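Clearing the white table, one thing at a time

So I finally started on the white table. I've been saying I'd do it since August, when we moved the desk stuff out of the little room and everything that didn't have a place went there "just for the night." You know how that goes. One night turned into the whole end of summer, and by then I was eating breakfast standing up at the counter like somebody waiting for a bus.

My rule this time is that I don't buy a single bin, basket or drawer divider until the table is done. Last time I went straight to Mernska, walked every aisle, and came home with 2 sets of stacking trays that are still in their wrapping in the hall closet. They're lovely trays! They have done nothing for me.

I also gave up on the sort-into-piles method, where you make a keep pile and a toss pile and then get hungry and push both piles back together. I'm going by room now. Kitchen things go to the kitchen, food gets eaten or put away, and anything with a cord goes last, when I've still got a bit of patience left for it.
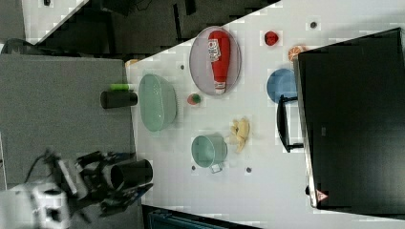 Somesham, October 20, 2025

The monitor is what bugs me the most. It's flat on its back and takes up the whole right side, stand and all, and every time I want to put down a plate I end up working my way around it. I'd like to get it up on the shelf by the window, but the shelf came from Sirko and I don't trust the brackets (I put them up myself, so I know exactly how much to trust them). For now it gets a folded towel and a corner of the bedroom floor.

Dishes were next and they went fast. The big mint-green bowl is going back to being the fruit bowl, which will give the banana and the peachy-looking one somewhere to live. I love that color next to the pale lavender inside of the oval tray. The blue bowl and the light green mug go back in the cabinet with the black cup, and I'm putting the bowls on the lower shelf this time so I'm not up on my toes every morning.

The ketchup goes in the fridge door. I know people feel strongly about this – my family has had the cupboard-or-fridge argument at 2 separate holiday dinners – but I like it cold on hot fries and I'm not changing now.

I wiped everything down with the Jara spray, the lemon kind, and went over the little dark holes in the top with a cotton swab. Crumbs love those holes. If anyone has a good trick for them, leave me a comment, I'm all ears.

Still to do: the towel situation, a proper place for the tray, and a look at those brackets before I put anything heavier than a paperback up there. I'm having breakfast at the table tomorrow either way.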